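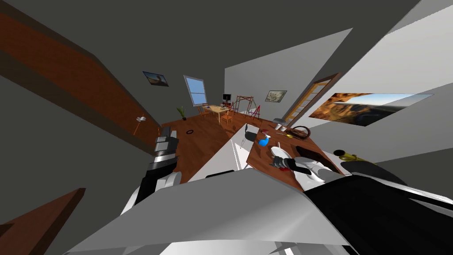

4. Preparing the room and placing your Obi hub

Last updated: April

Before you start with this section, please finish Section 3 (charging the sensors). The sensors need a full charge for the first pairing. If the light on a sensor is orange, put it back on the charger and wait until the light is green.

The Obi system by Prastell measures temperature, humidity and air quality in up to six rooms. It has one hub and several small sensors. The hub is the part with the round button on top. It must stay plugged in all the time. The sensors have no cable and can stand on furniture or hang on a wall.

4.1 Choose a place for the hub

1. Look for a place near the middle of the home. A hallway shelf or a living room cabinet is usually good.

2. Check that there is a power outlet within 2 meters. The cable in the box is not longer than this. Do not use an extension cord that lies across a walking path.

3. Keep the hub at least one hand width away from the wall behind it. The air openings are on the back side.

4. Put the hub on a flat surface with the button facing up. The hub does not work correctly when it lies on its side.

CAUTION: Do not place the hub inside a closed cabinet, behind a television or on top of a microwave oven. The radio signal becomes weak and the hub can become too warm. If the hub is too warm it switches off by itself, and you must wait until it is cool before you can start it again.

Note: A metal shelf can make the signal weaker. If you have only metal shelves, put a thick book under the hub and try the signal test in 4.4.

4.2 Choose a place for each sensor

A sensor measures only the air that is close to it. For this reason the place has a strong influence on the result. Many customers who write to us with strange temperature values have a sensor in the sun or near a kettle.

1. Select one wall or one piece of furniture in each room that gets no direct sunlight during the day. Please think also of the late afternoon, when the sun comes in low.

2. Place the sensor at the height of a sitting person's head. In a bedroom, use the height of the pillow.

3. Keep a distance from the following things: radiators, fireplaces, lamps, stoves, humidifiers, open windows and outside doors.

4. Do not cover the sensor with a curtain, clothes or decoration.

5. If small children or pets live in your home, use the wall holder. The battery cover can be opened without a tool.

In a room for eating, the sensor should not stand on the table itself. Hot dishes send warm and humid air upward, and the reading will jump each time you have a meal. A sideboard or the wall on the other side of the room is better.
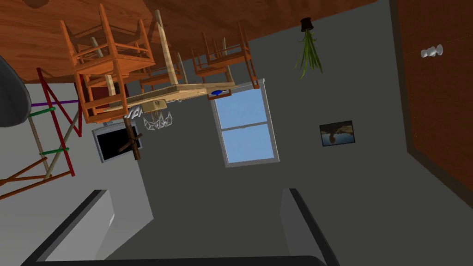
The same is true for a work table where you use glue, paint or cleaning spray. These products contain gases which the air quality sensor can detect from far away. A short jump in the reading after cleaning is normal and goes down when you open the window. If the reading stays high for more than one hour with fresh air coming in, see Section 9.

CAUTION: Never spray a cleaning product directly on the sensor. Liquid can enter through the small holes and destroy the measuring part. This damage is not covered by the guarantee. To clean the sensor, switch it off and use a dry, soft cloth.

4.3 Pair the sensors with the hub

Pair only one sensor at a time. Keep the others switched off until it is their turn.

1. Plug in the hub and wait until the ring light stops moving. The first start takes a few minutes.

2. Hold the sensor next to the hub.

3. Press the round button on the hub and keep it pressed until the ring light becomes blue.

4. Slide the switch on the sensor to ON. The sensor makes one short tone.

5. Wait for the second tone. Now the ring light is green and the sensor is paired.

6. Write the room name on one of the white stickers from the box and put it on the back of the sensor.

7. Repeat steps 2 to 6 for each sensor.

If you hear three short tones, the pairing was not successful. Switch the sensor off, wait ten seconds and begin again with step 2. If it fails again, check that no other sensor is switched on.

Note: Sensors of the older Jallum series can also be paired, but they show temperature and humidity only. For these sensors, press the small pin button with a paper clip in place of step 4.

4.4 Test the signal

1. Carry the sensor to its final place.

2. Close all doors as you have them normally at night.

3. Press the sensor one time on the front. It shows one, two or three bars.

Three bars or two bars are good. With one bar the sensor works, but it can lose some readings. Move the hub a little closer, or turn the sensor so that its front is toward the hub. With no bars you need the Ududero repeater, sold separately.

4.5 First readings

Leave the system alone for one full night before you trust the values. The sensor must first take the temperature of the room, and if it was in your hand or your pocket it will show too much at the beginning.

The hub stores 2,011 readings for each sensor. After this it deletes the oldest reading to make place for the new one. To keep all your readings, export them regularly as described in Section 7.

If the hub shows code 234, the clock is not set. Go to Settings, then Time, and enter the hour by hand. If it shows code 500, unplug the hub, wait one minute and plug it in again. Your paired sensors will not be lost.

When all sensors show at least two bars and a reading, continue with Section 5, Setting the alarms.

This site uses cookies to remember your language and your product. By continuing to read you accept this. Cookie settings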